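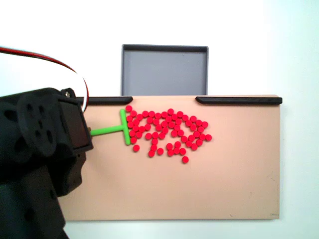 I gave up sugar in my tea in September and I still think about it most mornings. Two spoons, every cup, since I was at school! My nan made it that way and so did my mum, and when I moved out I carried on without ever asking myself if I liked it.

What started it was a dull afternoon and a pencil. I worked out that I was getting through 116 spoonfuls a fortnight, which sounds mad until you remember I work from home and the kettle is right there. I told Mhairi Baxter on the phone and she laughed so hard she had to put me down on the side and come back.

So I stopped. I went cold turkey on a Monday (silly, I had a deadline) and for the first week every cup tasted like hot pond. I tried the sweeteners, and they left a funny coating on my teeth. I tried honey, but that's just sugar with a nicer jar. I tried going over to coffee and was awake until three with my heart banging away, composing emails in my head to people I haven't spoken to in years.

The odd thing is that it wasn't the taste I missed most, it was the stirring. I'd got so used to standing there clinking the spoon round and looking out at next door's shed that without it I didn't know when the tea was finished. I'd pick the mug up too soon and burn my lip. I did that for ages. In the end I started stirring anyway, nothing in it, just round and round like a fool, and it helped!

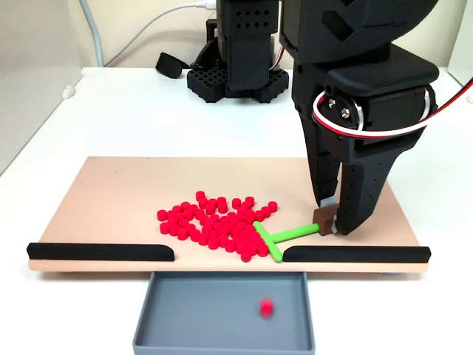 Kwame Fiadzo left a comment on my last tea post saying I should have cut down by half a spoon at a time, the way he did, and that he never noticed a thing until he had a cup at his sister's and couldn't finish it. Sensible man. I did think about doing it that way, but I know what I'm like with halves. Half a spoon turns into a heaped half, and a heaped half is a spoon with a guilty conscience.

Anyway, somewhere in the fifth week it changed. I'd bought a box of Uvmont loose leaf because it was reduced, and I made a pot and sat down with the crossword, and I was most of the way through the mug before I realised I was enjoying it. It had a flavour! A bit like toast, a bit like the smell of a garden centre (in a good way). I'd been drinking tea for thirty-odd years and I don't think I'd tasted it once.

Now of course I've become fussy. I warm the pot. I've got opinions about milk. Nantana Ratanaporn sent me a tin of something smoky that I can only manage when it's raining, and I've hidden the old teabags at the back of the cupboard for builders.

I did slip up once, at a christening, where somebody handed me a cup already sugared and I drank it to be polite. It was like drinking a pudding. I had two slices of cake straight after, mind you, so I'm not claiming to be a saint.
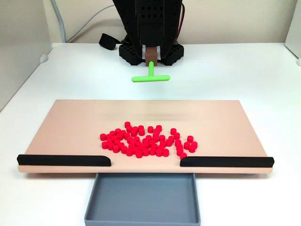 Mar 12, 2023

Next I'm meant to be cutting down on biscuits, but I've only just opened a new packet so it'll have to wait until those are gone.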